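Good practice with hand-held grippers: the clothes sessions

Gallery, updated 11/07/2026
Text: Aurelio Bustamante

In Restitdale we record household work with hand-held grippers, and the robots at Idetti learn from these recordings. Clothes are the most difficult part for us. They are soft, they change their shape all the time, and two people can fold the same shirt in two very different manners. For this reason we wrote a short set of house rules, which has now 12 points. I show a few of them on this page, together with the work itself.

Rule 2 concerns the fingers. They shall be clean before each session, and both tools shall have a readable label on the housing. If the label is damaged, the tool goes back to the cupboard and the recording waits.

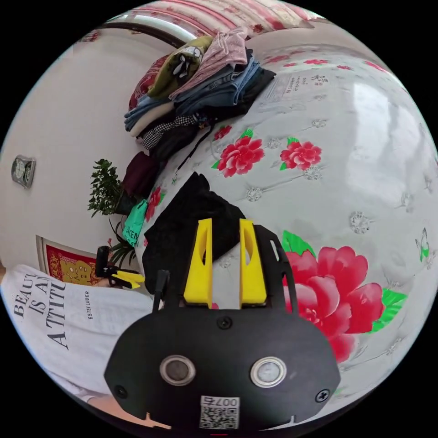 The same rule says also that the operator stands at the side of the bed and keeps the elbows free. We had a long discussion about this in October. Arlo Halvorsen wanted a fixed standing place marked with tape, but homes are too different from each other, and finally we left the choice to the operator. The only firm demand is that the two tools do not touch each other.

Rule 5 concerns the cloth. Take the garment by one layer or by all layers, and decide it before you close the fingers. Do not pull on buttons, badges or thin straps. When the garment slips, open the fingers fully and begin the grip again, and please do not help with the free part of the hand. One session may contain up to 700 grips, so a small bad habit is repeated very often.
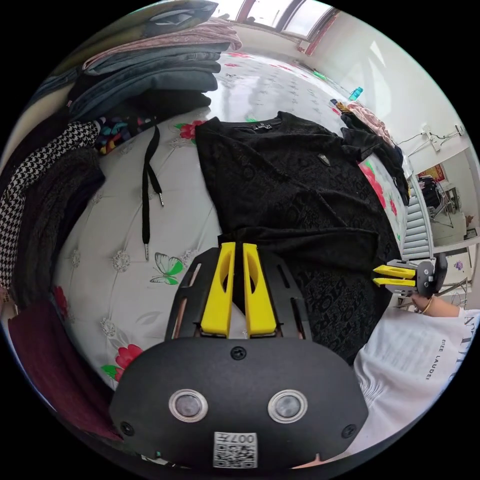 Two grippers at work on a black garment with an allover text print. The fingers of the nearer one press into the cloth.

The full rules are kept under sheet number 1021 in the Furkance folder. Corrections of my English are also welcome.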